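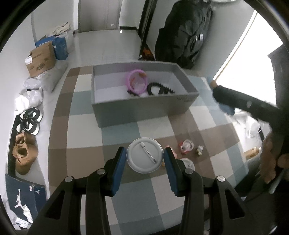
Photo: Shewit Ambaye / Brestico

Sorting and grippers: your questions, answered as well as we can

Search the help pages Go

Are the grippers replacing us?
No. The hand-held ones need a hand to hold them, and so far that hand is on the payroll. You pick up small items the way you always did, only with jaws, and the Lolus arm on Line 8 learns from the recordings. What it does after it learns is a fair question. Kam-wah Hung takes it at the Verkgate meeting every month and has yet to enjoy it.

Why badges and trinkets?
They're small, they come in every shape, and a badge lying pin side up is a decent test of anybody's patience. If you can pick one up by the rim, a carton will feel like a vacation.

Do I have to take part?
No. There are 22 places per shift. Your regular job and rate stay as they are if you pass.

How long is a session?
60 minutes, then a break. The break is for you. The gripper doesn't drink coffee.

Will my pick rate be used against me?
Gripper sessions don't count toward your rate. Everybody is slow at first, including the manager who said it looked easy.

What happens to my job title?
You become a "handling guide." The pay band goes up one step. The chair stays the same.

Who do I ask about shift swaps?
Shewit Ambaye, extension 251. Not on Sunday.

Related
Lolus arm: what the lights mean
Moving from packing to Adugna
Locker keys, again

Contact | © Brestico | Back to top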